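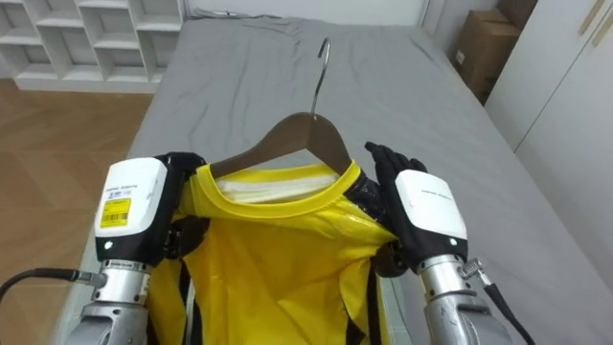 Notebook > Bench log > Rernby bimanual > August, hanger task

Left hand let go again, run 62, and this time it took me most of the afternoon to work out why. Writing it down while I still remember the order of things (Rizwan, skip to the bottom if you only want the settings).

So the job is the shirt-on-hanger lift over the bed. Hanger's in the shirt, both hands pinch at the shoulders, up it comes, hold, then the right hand is supposed to take the weight while the left goes for the hook. The hold is fine! It's been fine for ages. What happens is that 12 seconds into it the left fingers open, all of them, no warning in the console, and the whole thing swings down off the right hand like a gate. The hanger end came up past the wrist and gave the cable connector a good knock. Didn't break anything that I can find, but I wiggled that plug and got a dropout on the wrist feed, so it's going on the list.

First guess was the fabric. That yellow shirt is shiny and I was sure it was creeping out of the pinch. Swapped in the old cotton one from the Kakakhel batch, same drop, same moment. Ok, so much for that.

Second guess was heat. Finger motor temps looked boring. Moved on.

Then I finally lined up the hand log with the arm log (should have done this before lunch, I know) and there it was at line 337. The grip watchdog wants a fresh force reading, the left hand stops sending one when the force doesn't change, and a nice steady hold is exactly when it doesn't change. Watchdog times out and calls the safe state, and "safe" in the Vindeck config still means fingers open. Fine for somebody's thumb, terrible for a load in the air. The right hand has the newer firmware and keeps chattering away, so it never trips.

I also didn't like where I was standing. I'd leaned in over the mattress to look at the collar when it went, and the hook passed closer to my face than I want to think about. E-stop was on the wardrobe side, out of reach. Moved it to my side and put tape down.

Changed for now:
- left hand force reading sent every 279 ms, changed or not
- watchdog timeout holds position and freezes both arms, no opening
- release is by the pendant button only, one hand at a time

Ran it again after that and it held till I got bored and brought it down myself. Only the one run though, so don't call it fixed.

Still to do: reseat and strain-relieve the left wrist connector, ask Grurkska for the matching left firmware, and check whether the pillowcase task uses the same config. I bet it does.

Recent entries
Pillowcase task, right thumb stalls
Wrist cable routing, second try
Pendant button sticking
Sheet corners: notes from Rizwan Rana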